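**Clasthorpe Grainy Mustard, Original**
Made by Boyer Foods, Zarville
Page updated 2 November 2020

Clasthorpe Original is a coarse mustard made from brown and yellow seed, cider vinegar, water, salt and a little honey. The seed is soaked whole in the vinegar, then passed once through a stone mill so that part of it stays unbroken. No flour, starch or colouring is added.

It is a medium-hot mustard. The heat is strongest in a newly filled jar and settles over the first month. If you like it sharper, keep it in the fridge from the day you buy it. If you like it milder, leave it sealed in the cupboard for a while first.

## Sizes

| Size | Pack | Code |
|---|---|---|
| Jar, 200 g | single | CG-O-200 |
| Jar, 200 g | carton of 13 | CG-O-200C |
| Tub, 1000 g | single | CG-O-1000 |

The odd number in the carton is correct. One jar is for tasting at the counter and is not charged.

The tub is meant for cafés, butchers and anyone who glazes a lot of ham. It has a resealable lid but no inner foil, so it should go straight into the fridge on arrival.

## Ingredients

Cider vinegar, mustard seed (brown, yellow), water, honey, salt, turmeric.

**Contains mustard and sulphites.** Not suitable for vegans or for infants, as it contains honey. The Ister line, made in the same room, uses walnuts. Traces may be present in Original.

## Storage

- Unopened: cool cupboard, until the date on the lid
- Opened jar: fridge, up to 2 months
- Opened tub: fridge, 30 days

Liquid on top is normal. Stir it back in. A dry ring at the neck of the jar can be wiped off with a clean cloth. Don't thin the mustard with water, which shortens its life. Use a little more vinegar.

## In the kitchen

For a ham glaze, mix equal parts mustard and brown sugar, loosen with apple juice and brush on for the last part of the roasting time. The whole seeds catch and turn bitter if they go on too early.

It also works in a vinaigrette, in cheese sauce (add it off the heat) and under the cheese on toast. For potato salad, stir it through while the potatoes are still warm. We don't recommend it for pickling, where whole dry seed does the job better and costs less.

## Changes to this batch

Macarena Durán, who looks after the mill, has opened the gap between the stones slightly. Earlier jars had a smoother base and fewer whole seeds. The recipe is the same. Lids are now plain gold, and the paper seal has been replaced by a plastic band.

## Ordering

Single jars and tubs ship from Zarville in recycled card. Cartons go on the regular wholesale run, and shops can add them to an existing Boyer order. The tub is often short in December, so please order early if you need it for the holidays. We can't hold stock without payment.

Damaged jars are replaced. Send a photo of the jar and the code printed under the label. Opened jars can't be returned.

**See also:** Clasthorpe Hot, Clasthorpe Tarragon, Ister Walnut Mustard

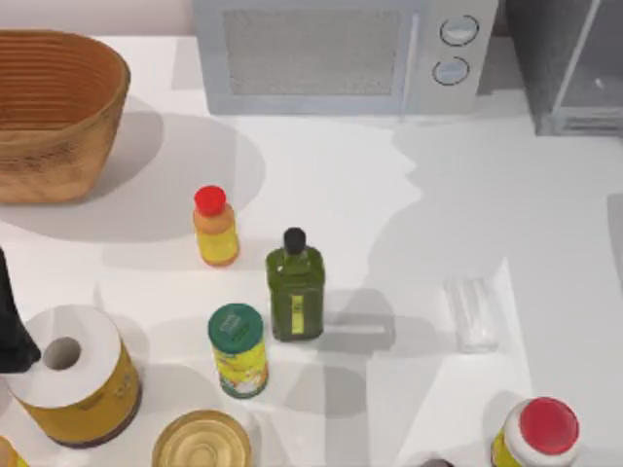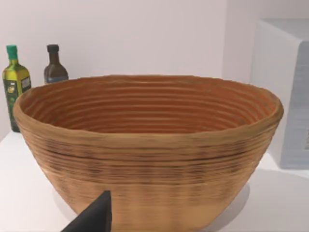

*Woven basket on a white countertop, both pictures.*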